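Pesquisar no site Pesquisar Limpar

Relatório de progresso, Cozinha Partilhada Dinton
Para: Kenneth Espiritu, Fundo Haslam
De: Leanne Dobson
Período: até fim de junho

Kenneth, vai em versão curta, estou entre duas entregas. O que falta mando na quinta-feira.

Ponto de situação

Cozinha a funcionar. Armários de cima montados e limpos, exaustor ligado, placa a gás inspeccionada e aprovada sem reparos. Azulejo lavado de alto a baixo, juntas refeitas junto à bancada. Chaleira eléctrica nova, a antiga foi para a reciclagem.

Temos 26 pessoas inscritas nas refeições partilhadas, divididas por 5 turnos. O turno do meio-dia está cheio, o das 18h ainda tem lugares. Lista de espera pequena mas existe.

Arrumação dos talheres

Era a queixa principal do último relatório: tudo misturado nas gavetas, colheres com espátulas, pauzinhos soltos por todo o lado. Agora cada turno despeja os utensílios na mesa, separa, confere e guarda em caixas. Caixas de plástico quadradas, cor creme, com pega recortada, lavam-se bem e cabem na prateleira do canto. A toalha às riscas fica sempre posta para isto, não se separa nada directamente em cima do tampo.

Os pauzinhos de madeira ficam para o fim porque precisam de secar bem. Os que tiverem lascas saem logo. Colheres de metal vão à parte. 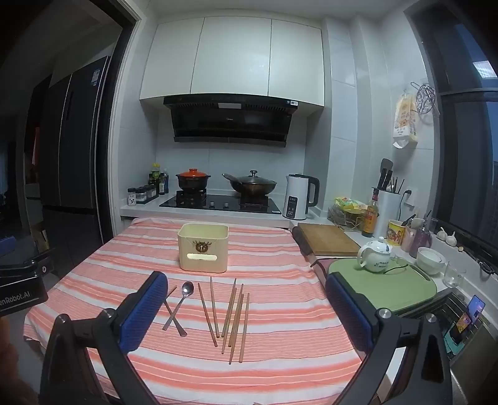

Bancada e fogão

Condimentos encostados à parede, à esquerda da placa. Frascos pequenos de especiarias em tabuleiro, à frente das garrafas altas. Funciona, mas o tabuleiro já está curto e há quem deixe frascos em cima do exaustor. Pedi que não o façam. Panela de barro e wok ficam em cima dos bicos entre turnos, ainda não temos onde os pôr. Preciso de uma prateleira funda, orçamento pedido à Lisen, sem resposta até agora.

Chaleira à direita da placa, fica aí. Houve discussão, está resolvida.

Despesa

Gasto até à data: 1,996 libras, tudo com factura. Inclui as caixas, a chaleira, a inspecção do gás e a mão de obra das juntas. Não inclui a prateleira. Os recibos estão na pasta partilhada, falta digitalizar 3, os da Clendby, vieram em papel e muito claros.

Atrasos e problemas

- Etiquetas das caixas: não colaram, o plástico é liso demais. A experimentar etiquetas de atar.
- Formação de higiene adiada uma semana, a formadora esteve doente. Nova data cofirmada com os turnos.
- Escorredor pequeno para tanta loiça. Vou ver se dá para trocar sem custo.

Próximo período

Prateleira, se o orçamento vier dentro do valor. Etiquetas. Formação. Abrir inscrições para o turno das 18h, cartaz já feito, falta imprmir. Se concordares, passo a sobra da rubrica de limpeza para o escorredor, diz-me só sim ou não por email.

Leanne

Relacionados
Cozinha Dinton: plano de turnos
Inspecção do gás, resumo
Fundo Haslam: modelo de relatório de despesa
Regras de uso da bancada e do fogão
Pedido de orçamento Lisen, prateleira funda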